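Keeping two arms out of each other's way

2024-10-28

The planner in Pernel, our two-arm sorting stack, used to treat the other arm as a static obstacle sampled at plan time. It worked in simulation and it worked on the bench as long as the arms took turns. Once Rimantas Hunt removed the turn-taking lock in March, we started seeing aborts whenever both arms wanted the space over the same bin.

The aborts came from the controller, which compares measured link positions against a minimum separation and stops both arms if the margin is violated. That part behaved correctly. The planner was handing it trajectories that were valid against a snapshot of the neighbour and stale by the time they were executed.

Swept volumes and reservations

I replaced the snapshot with a reservation table. Each arm publishes its planned trajectory as a sequence of capsules with time bounds, and the other arm plans against those. Capsules are inflated by 15 mm on the links and 30 mm on the gripper. The gripper gets the larger figure because its collision model is the worst one we have.

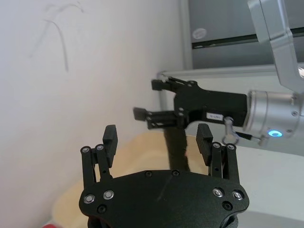
Gripper geometry took up more of the work than the scheduling did. Our original model was a single box around the palm with two smaller boxes for the pads, taken at the closed position. With the pads spread wide the linkages swing out past that box, and the other arm's fingers can sit over the gap between them, as they do in the wrist view. A closed-pose model calls that clear whether or not it is. The model now takes the current opening as a parameter and rebuilds the finger capsules at each waypoint, including the linkage bars.

The cable and connector under each wrist are still missing from the model. For now there is one extra capsule on the underside, sized by hand. Milagros Panganiban wants to fit it from recorded joint angles and I expect she is right, but it needs a proper calibration run first.

What the scheduler does

Reservations are granted first come, first served, with one exception. An arm already holding a part can pre-empt an arm that is empty, provided the empty arm has a retreat path. If neither condition holds, the requester replans with a delay of 80 ms and tries again. After 15 attempts it gives up and returns to a hold pose above the bins.

The hold pose was a source of trouble in its own right. It was defined per arm, in joint space, and no check was made against the neighbour's approach corridor. It is now a small set of candidate poses, scored by clearance against all current reservations. The usual winner is high over the near bin with the gripper kept level.

Replay tooling

Stelley, our log viewer, can now draw both reservation tables on one timeline and step through them alongside the camera streams. It reads the same log files as before, so old runs load, although they show no capsules. I replayed over 880 recorded cycles through the new planner and diffed the results against the old aborts. Most were resolved by the time bounds alone. The remainder were nearly all finger geometry, plus a few where a stale transform put one base in the wrong place.

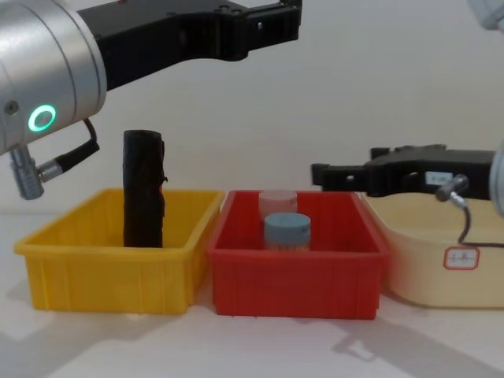
Still open

Time bounds assume the controller tracks the plan closely. Under speed scaling it does not, and the reservation then expires while the arm is still inside it. The interim fix is to extend the reservation from measured progress. It is conservative and it costs throughput.

Release is also too coarse. A whole trajectory is released when it ends, though the first capsules could be freed as soon as the arm has left them. Rimantas has a branch for this which passes the unit tests and deadlocks on the bench – I have not yet worked out why.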